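使用済みデスクトップパソコンの再使用と分別に関する調査
課題研究報告書
情報環境コース 第4班

1 はじめに

学校や事務所では、数年おきにデスクトップパソコンの入れ替えが行われる。入れ替えられた機械は倉庫に積まれ、しばらくしてから回収業者に引き渡されることが多い。私たちの学校でも、旧コンピュータ室の機械が準備室に残されたままになっていた。本研究では、この31台を対象にして、まだ使える部品がどの程度含まれているか、また、分解して分別した場合と丸ごと引き渡した場合で何が違うかを調べた。

テーマを決めた時点では、スマートフォンやノートパソコンも対象に入れる案があった。しかし、接着剤で固定された電池の取り扱いに不安があり、工具の種類も増えるため、デスクトップ型だけに絞った。ディスプレイとプリンターも対象から外している。

2 背景

パソコンには鉄、アルミニウム、銅、プラスチックのほか、基板の端子などに金が少量使われている。鉱石から金属を取り出すよりも、集められた基板から取り出すほうが効率のよい場合があり、使用済みの電子機器は都市鉱山と呼ばれることがある。

一方で、材料として回収する前に、製品や部品のまま使い続けるという選択肢がある。これを再使用(リユース)といい、材料に戻して利用する再生利用(リサイクル)とは区別される。製造のときに使われたエネルギーを無駄にしないという点では、再使用のほうが先に検討されるべきだとされている。ただし、古い機械は消費電力が大きいことがあり、長く使えば必ず環境によいとは言いきれない。この点は6章で改めて述べる。

再使用を難しくしている理由として、文献では次の点がよく挙げられていた。記憶装置に残ったデータの消去に手間がかかること。部品の規格が世代ごとに変わること。動作の確認に人手が必要で、中古品の価格に見合わないこと。私たちの調査でも、3番目の点がいちばん大きいと感じた。

3 調査の対象と方法

対象としたのは、Calloway製の小型タワー機と、Feneo製の標準タワー機である。どちらも同じ時期に導入されたもので、OSのサポートが終わったために使われなくなった。故障が理由で外されたものも一部含まれるが、記録が残っておらず、どの機械がそれに当たるかは最初は分からなかった。

作業は放課後に準備室で行った。手順は次のとおりである。

(1) 外観を確認し、管理番号を台帳に書き写す。
(2) 電源ケーブルを抜いた状態でしばらく置き、側面のパネルを外す。
(3) 内部のほこりを刷毛とブロワーで取り除く。
(4) メモリ、記憶装置、拡張カードの型番を記録する。
(5) 電源を入れ、起動画面まで進むかどうかを見る。
(6) 起動したものはメモリの検査プログラムを一晩動かす。
(7) 記憶装置を取り外し、先生の立ち会いのもとで消去用の機械にかける。
(8) 使えないと判断したものを分解し、材料ごとに重さを量る。

静電気への対策として、リストストラップを着け、床には導電性のマットを敷いた。電源ユニットの内部はコンデンサに電気が残っている可能性があるため、開けないことにした。手順(8)の重さにも、電源ユニットは一つのかたまりとして入れている。

台帳には表計算ソフトを使った。はじめは班員がそれぞれ別のファイルに入力していたため、管理番号の書き方がそろわず、後でまとめ直すのに時間がかかった。ハイフンの有無と、全角と半角の混在が主な原因だった。途中からは入力規則を設定した一つのファイルに統一した。

4 ケースの構造と分解のしやすさ

分解を始める前は、どの機械も同じようなものだと考えていたが、構造の違いが作業時間に大きく影響した。Calloway製は側面のパネルを手回しのねじで留めており、工具を使わずに開けることができた。Feneo製は背面のねじを外したあと、パネルを後ろにずらす必要があり、力のかけ方に慣れるまで時間がかかった。

内部では、記憶装置の固定方法に違いが見られた。レバー式のものはすぐに外れるが、ねじ留めのものは片側のねじが拡張カードの陰になっていて、先にカードを抜かなければならない。前面パネルから伸びる細い配線も外しにくい。コネクターが小さく、線を引っ張ると抜けてしまうため、コネクターの両端をつまんで少しずつ浮かせる必要がある。

作業の姿勢については、ケースを横に倒し、開いた側を上に向けるのがよい。立てたままだとマザーボードのねじが手の陰になり、外したねじが底に落ちる。横にした場合は真上から部品が見え、ドライバーも垂直に当てられる。 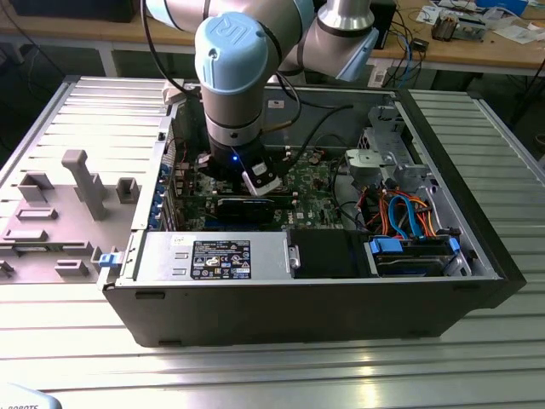 最終更新:11月

ねじの種類は予想より多かった。ケース用のインチねじと、光学ドライブなどに使われるミリねじは見た目が似ているが、ピッチが違うため混ぜると組み直すときに困る。製氷皿に番号のシールを貼り、外した場所ごとに分けて入れる方法をとった。マザーボードの下にあるスペーサーは一緒に回って外れてしまうことがあり、このときはペンチで押さえてねじだけを戻した。

CPUの冷却器は、熱を伝えるグリスが固まっていて外れにくいものがあった。無理に引き上げるとCPUがソケットから抜け、ピンが曲がるおそれがある。しばらく電源を入れて温めてから電源を切り、ケーブルを抜いて、左右に少しずつねじるようにして外した。

5 結果

手順(5)で起動しなかった機械の多くは、メモリを挿し直すか、マザーボード上の電池を交換すると起動した。電池切れで時刻が初期値に戻り、設定エラーの画面で止まっていたものもあった。キーを押せば先に進めるため、故障と判断されて外された機械の中には、修理が必要なかったものも含まれていたと考えられる。

本当に動かなかったものでは、コンデンサの上部がふくらんでいる例と、電源ユニットの冷却ファンが回らない例が見られた。電源ユニットは別の機械から移し替えて確認したが、Calloway製のものは形が独自の寸法で、Feneo製のケースには取り付けられなかった。

材料ごとの重さは、分解した機械すべての合計で、鉄とアルミニウムを合わせた金属類がもっとも大きかった。基板類は重さでは小さいが、業者の買い取り単価は高い。銅を含む配線は231グラムになった。被覆がついたままの値なので、銅だけの重さはこれより小さい。

回収を行っているSkaltellの窓口に問い合わせたところ、丸ごとでも分別済みでも引き取りは可能で、基板と配線を分けてあるほうが評価は高くなるとの回答だった。ただし、私たちが分解にかけた時間を考えると、差額で作業の費用をまかなうことは難しい。学校での学習として行う場合と、事業として行う場合では、考え方を分ける必要がある。

6 考察

再使用できると判断した機械について、実際に使い道があるかどうかを検討した。軽量なOSを入れれば、文書の作成や資料の検索には十分な速さで動く。記憶装置をSSDに交換したものでは、起動までの時間がはっきりと短くなった。

消費電力については、定格300ワットの電源ユニットを積んだ機械を対象に、簡易電力計で測定する予定だったが、電力計の貸し出し期間が合わず、待機時の値しか得られなかった。定格の数字は供給できる上限を示すもので、普段の消費電力とは異なる。この違いを中間発表の段階では正しく理解しておらず、誤った説明をしたため、ここで訂正する。

使い道の候補として、地域の学習支援施設であるLadbridgeに相談した。調べ物用の端末として関心を示してもらえたが、設定や故障のときに誰が対応するのかという質問があり、はっきりと答えることができなかった。機械を渡すだけでは再使用は続かず、使い始めたあとの支援まで含めて計画しなければならない。

設計についても気づいたことがある。工具なしで開くケース、レバー式の固定、共通の寸法の電源ユニットは、修理にも分別にも有利である。購入するときに性能と価格だけを比べるのではなく、分解のしやすさを比較の項目に加えることができれば、廃棄の段階での手間を減らせると思われる。

7 反省と今後の課題

計画の段階で作業時間の見積もりが甘く、後半は分解を急ぐことになった。1台目に時間をかけて手順書を作り、それをもとに分担すればよかった。写真の記録も不足しており、元の配線が分からなくなって組み直せなかったものがある。

今後は、消費電力の測定をやり直すこと、再使用した機械がどれくらいの期間使われたかを追跡することが課題である。手順書は来年度の班に引き継ぐ。台帳のファイルは準備室の棚707に、印刷したものと一緒に保管している。

付記

使用した工具:プラスドライバー(1番、2番)、ラジオペンチ、ピンセット、刷毛、ブロワー、台ばかり、リストストラップ、導電性マット
消去を終えた記憶装置は、先生が施錠できる保管庫に移した。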